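Sun 18 July

Went in to the Minulano room after lunch because I was behind on the teleop hours and the building is quiet on Sundays. Air conditioning was off again. Propped the door open with the fire extinguisher, which I know I'm not supposed to do.

The task this week is food from the basket to the plate. I drive the arm with the handheld controller, pick one item, set it down on the plate, back off, stop the recording. Then reset and go again. Flasix wants slow, clean motions with no pauses over the basket, and I pause over the basket every time. I started the afternoon with nine takes and threw out five of them. Two were my thumb slipping off the trigger. The rest were me hunting for the right angle and wobbling, and I don't want the arm learning that.

The carrot is the easy one when it stands up. I come in from the side, close on the orange part and lift straight. If I grab the leaves it swings. The round one is harder. It rolls as soon as a finger touches it, and then I end up chasing it into the corner of the basket.

Tried guiding the arm by hand for a while too, with the motors slack. My wrist understands it better, but my own arm gets in the way of the camera and the joints feel stiff near the table. Went back to the controller.

Around four I changed the layout, with the tray at the back and the plate pulled forward. The Dong notes from March say to move things between sets and I had been lazy about it. The reach to the plate feels different now and I overshot it the first couple of times. 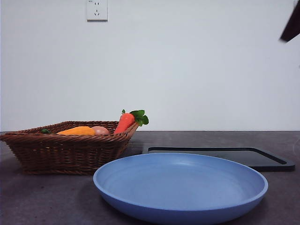

New layout, basket on the left, plate still empty.

Did two good sets after that and copied everything to the Pluvitgate drive. The upload stuck partway and I had to start it over, so I swept the floor while it ran.

Hand is sore at the base of the thumb. Leftover rice for dinner. Need to bring the other controller tomorrow and ask about the air conditioning.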